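Partington open day - laundry demo

cgilchrist
Went along on Saturday. Main stand was Clono's arm doing the washing.
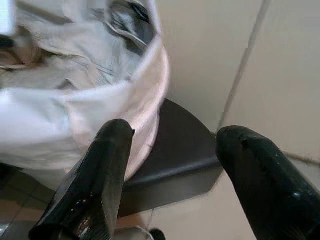 Slow but steady. They said it had done 428 runs since December. Parking was dreadful by 11.

rorkance_fan
Slow is generous. I gave up and went for a coffee.

arvo_h
Disagree. Clothes are hard, every lump is a different shape. I'd take slow over the Zomness one, which only does boxes.

rorkance_fan
At least boxes get finished. What's the price?

cgilchrist
£3000 for the arm, gripper extra. Didn't ask how much extra.

arvo_h
Is it on again next weekend?

cgilchrist
No, one day only.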